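Tuesday, late

The car insurance renewal came to 1485 dollars, up 300 from last year, during which I drove mostly to the dump and back. I called. A cheerful recording told me my call mattered, then played the same eight bars of pan flute until I began to hear words in it.

Darcy Sawatzky says to switch to Moriarty, who quoted her 965 for a newer car and a teenager. I don't have a teenager. I may have to get one. 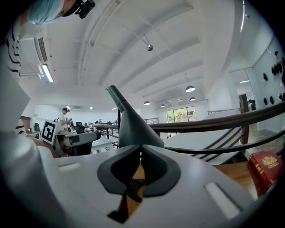

Spent what was left of the evening filling in Moriarty's form, which wanted my mileage, my marital status and the date of my last windshield claim. I put down February – it was cold, anyway. Got to page 2 and the site logged me out for my own security.

Soup for dinner, standing up. Dump tomorrow if it isn't raining. Must find the old policy, possibly in the drawer with the takeout menus.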